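Driltby Bench Kit from Evisside
Two-arm lab helper, teaching and small lab edition

I've been selling bench gear long enough to get a bit tired of demos, but I do love setting this one up! The Driltby is a pair of arms, the controller and our Clestunham software, and it's made for the fiddly glassware jobs that eat your afternoon (pouring, racking, fetching, putting back).

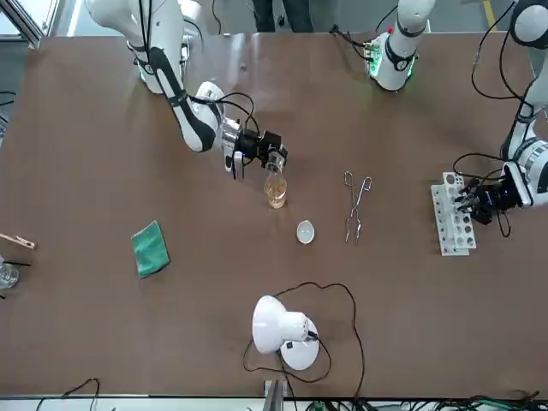 You teach it by moving the arms through the job yourself, saving it and giving it a name. No code unless you want some. There are 34 ready-made routines in the box, and I'd start with the pouring ones, then fiddle with speed and tilt till you're happy. The grippers come off with a hex key, so you can swap to the Ghaffari soft fingers if you've already got a set (sold separately, sorry).

Hire is $199 a day with a minimum of two days, and we'll deliver within the metro area. New colours for the cable sleeves are due in October – I've asked for purple. 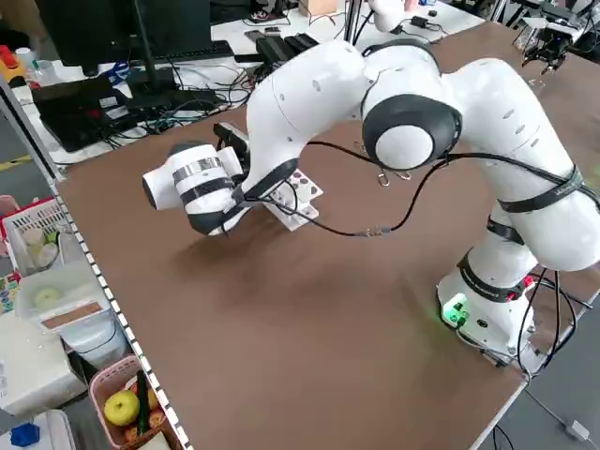
Can I hire just one arm?
We only send them out as a pair, but you can switch either arm off in the software and run the other by itself.

Prices checked 17/07/2026. Spare fingers and clamps are on the accessories page.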